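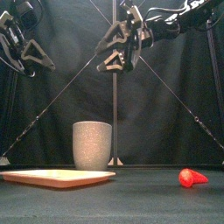
Wusstead Community Choir: Your Questions

Do I have to audition?
No, and please don't let that worry you! Come along to two or three rehearsals, sit wherever you feel comfortable, and Philomena Kinsella will have a quiet listen and help you find the part that suits your voice.

I can't read music. Is that a problem?
Not a bit. Plenty of us couldn't when we joined (and a few of us still fudge it). We send out practice recordings for every part, so you can sing along in the car or over the dishes.

What does it cost?
Dues are $58 a season, and that covers your sheet music. If money is tight, have a word with Jarlath Buckley and he'll sort something out with you privately.

When is the next concert?
Our summer concert is Sun 28 June at Salano Hall, which seats 300, so do tell your friends early. After that we take a good long rest before starting on the December carols.

What should I wear?
All black for concerts, and whatever you like for rehearsals. Bring a sweater, as the hall can get chilly.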